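Jistell 连杆式二指夹爪 配套腕部相机套件

产品中心 > 末端执行器 > 二指夹爪

概述

Jistell 是一款面向轻载协作机械臂的连杆式电动二指夹爪，主要用于小型电子件的取放、插接和板卡搬运。套件由夹爪本体、腕部相机支架、相机模组和线束组成，出厂前已完成手指零位标定和相机与法兰的初始位姿标定。用户在现场只需做一次复核。

夹爪开合由单电机驱动，两侧连杆同步运动，手指在全行程内保持平行。指尖为细长型，可伸入间距较小的料位之间夹取窄边工件。指尖可单独更换，更换后不影响本体标定，但需要重新设置零位。

适用范围

本套件适合以下几类工作：从竖直安装的料座中抽取或插入矩形件；夹持电路板边缘做转位；在治具之间搬运带外壳的小模块。不适合夹持外径变化大的圆柱件，也不适合有切削液或粉尘持续喷溅的工位。需要圆柱件夹持时，请选用 Pudside 系列三指夹爪。

主要参数

手指行程：80 mm（两指间最大净宽）
额定负载：4 kg（摩擦夹持，工件表面干燥）
重复定位精度：见随附检验单
本体供电：直流 24 V
线束出线方向：侧出，可左右互换
防护：仅限室内使用
外观：哑光黑色支架与连杆板

负载值按手指中段夹持给出。用指尖夹持长条工件时力臂变长，应按随机附带的曲线图降额。工件重心偏离夹持中心时同样处理。

机械结构

本体采用板式连杆结构，连杆板和支架以内六角螺钉固定，拆装只用标准扳手，不需要专用工具。连杆板上预留了空孔，可加装限位块或线卡。铰接部位为免加油轴套，正常使用期间不建议自行涂油，油脂吸附灰尘后会增大开合阻力。
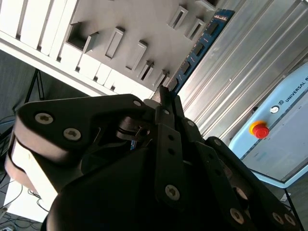
安装时先将转接法兰固定在机械臂末端，再装夹爪本体，最后装相机支架。螺钉须按对角顺序分两次拧紧，力矩值印在随附卡片上。线束沿机械臂外侧走线，在每个关节处留出余量，手动将各轴转到软件限位附近检查一遍，线束不得绷紧，也不得与连杆板接触。

腕部相机

相机与夹爪同轴转动，视野固定包含指尖及其前方的工作区域。这样布置的用处在于，插接动作的最后一段可以直接用指尖和目标孔位的相对位置做修正，不依赖外部相机。代价是夹爪本体会占去一部分画面，较大工件夹持后还会遮挡目标。程序中应把观察位姿和插入位姿分开示教。

工作区内有铝型材、散热片或其他反光表面时，建议关闭自动曝光，在观察位姿下手动设定后锁定。反光随腕部角度变化明显，自动曝光容易在接近过程中跳变，造成边缘检测丢失。

软件与通信

配套软件 Soltani 提供夹爪控制、相机取流和数据记录三项功能。夹爪状态（开度、电流、到位信号）与图像使用同一时钟打时间戳，可按任务分段导出。控制端支持 Modbus RTU，也可通过机械臂控制柜的工具端口调用。协作臂一侧的急停始终优先，夹爪收到急停信号后保持当前开度，不会自行松开。

Soltani 的记录功能默认关闭。开启后数据写入本地磁盘，磁盘余量低于设定值时停止记录并报警，夹爪控制不受影响。

现场测试记录

测试由应用工程师 Khải Châu 负责，料位布局由 Ghada Twal 设计。任务为矩形件抽取和回插，每组 80 次，共做 4 组。前两组使用标准指尖，失败集中在窄料位，原因是指尖外侧与相邻料座边缘干涉。后两组换用窄型指尖并把接近速度下调，干涉消失，剩余失败均为工件初始摆放倾斜所致。测试中未调整过相机标定。

Thảo Nông 在复核中指出，标准指尖的外侧倒角偏小。八月起出货的批次已加大倒角，旧批次用户可凭序列号申请更换指尖。

供货清单

夹爪本体 1 件
转接法兰 1 件
腕部相机模组及支架 1 套
标准指尖 1 对
窄型指尖 1 对
线束 1 根
内六角螺钉 19 颗（含备用）
检验单、力矩卡片、负载曲线图各 1 份

选配件

Treltavent 快换盘：用于同一机械臂在两种末端之间切换。加装后法兰面前移，须重新输入工具中心点。
软质指套：用于夹持表面易划伤的外壳件，装上后净行程略有减少。
加长线束：用于控制柜远离机械臂底座的布置。

维护

每周检查一次螺钉有无松动，重点是连杆板末端和相机支架。指尖磨损后成对更换，不要只换单侧。相机镜面用无尘布干擦。夹爪发生碰撞后，无论外观有无变化，都应重做零位和相机复核，复核步骤见 Soltani 帮助文档第 12 节。

订购与支持

整机质保 12 个月，指尖和指套属易耗件，不在质保范围内。询价时请注明机械臂型号、法兰规格、工件重量及最窄料位的净宽。技术咨询请联系 Lâm Diệp，备件和返修请联系 Custódio Cardoso。返修件寄出前请拆下相机模组单独包装，并附上原始序列号。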